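# The cook who never left the drawing board

The kitchen at Gorkellow has never had a meal in it. It has never had a smell in it either, or a bill, or a fly. It exists on a rack of computers in a room with poor heating, and for most of the past year it has been the place where a robot policy called Isa goes to practise putting crockery away and getting it out again.

Practising in simulation is old news. You build a kitchen out of numbers, drop in an arm made of numbers, and let it fail all night without anyone having to sweep up. The trouble starts when you ask what all that failing has taught it. The usual answer is a success rate, and a success rate is a wonderfully soothing thing until you ask how it was earned.

The group at Gorkellow asked. Their method, which they call Salska, takes a task the robot seems to have learned and spoils it slightly. The bowl goes in a little further back. The cupboard door is left ajar. A spoon is put where no spoon was during training. Everything else stays the same, down to the veins in the worktop, so that when the robot goes wrong there is only one suspect.
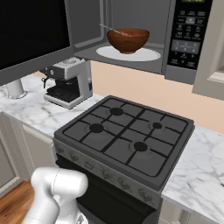 Spoons, as it happens, are a menace. A bowl is a forgiving object for a gripper: it has a rim all the way round, and if you miss one bit of it there is more. Add a handle sticking out at an angle and a good part of that rim becomes a bad idea. A person adjusts without breaking off a conversation. Isa, in the early runs, went for the grasp it had always gone for and treated the handle as a rumour.

The headline experiment used 700 untouched scenes and 700 spoiled ones, each pair matched. In the untouched kitchens Isa finished the job so often that one early draft of the paper described the task as solved. In the spoiled ones it managed 515, a figure that sounds respectable until you picture it with your own bowls.

What the group did next is the part worth reading. They could have trained on the spoiled scenes and watched the number go up, and for a fortnight that is what they did. The number went up. Then they spoiled the scenes in a new way and it came down again, with what I can only describe as enthusiasm. Isa had learned about spoons. It had not learned about surprises.

So Salska now picks its own trouble. After each round of training it looks for the smallest change that still trips the robot, and adds that to the next round. Small changes matter here. Anyone can defeat a robot by setting the table on its side, and little is gained by it. Shift a plate by the width of a thumb and lose the whole meal, and you have found something you can use.

There are complaints, and the group makes most of them itself. A simulated bowl weighs exactly what it is told to weigh. Simulated doors swing like doors in an advert. A partner lab, Hoàng, has begun repeating the tests on real worktops with real crockery, and has so far reported on only 2 of the tasks. The order of difficulty held up in both. The scores were lower, and the washing-up was considerable.

Whether any of this gets a robot into your kitchen is a question the paper leaves alone, and I admire the restraint. For now the search runs overnight, moving the spoon a little to the left, and in the morning somebody comes in, puts the kettle on by hand and reads through the list of what went wrong.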